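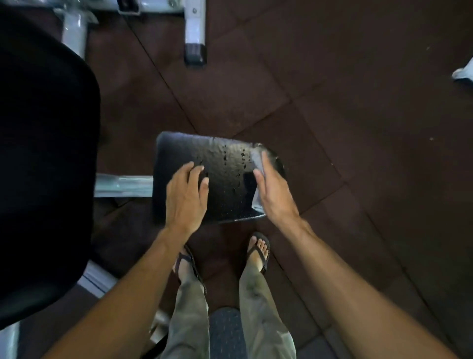
Wiping down a black padded cushion with a light grey cloth.

Is the Detlow road still closed at the creek?

Hi all, I'm supposed to drive from Bustari over to Zullolside tomorrow to help my sister move, and I keep hearing different things about the water. The long way through Phetsri adds 143 miles and I'd love to skip it if I can — I have a low little sedan and two dogs in the back. Has anyone been out there today?

creekbend_gal
Oh, you poor thing, what a week to be moving! Still closed as of 4 p.m., both directions. The barriers are up on Route 19 just past the feed store and a deputy was turning folks around. Please don't try it in a sedan, the shoulder has washed out too. Phetsri is slow but it was dry the whole way when I came home, and you can let the dogs out at the park by the grain elevator. Get gas before you leave Bustari.

tk430
My cousin got through this morning in his truck, so maybe.

oldmapfan
That was before they closed it, I think. Call the county road line early, they update it at 6 a.m.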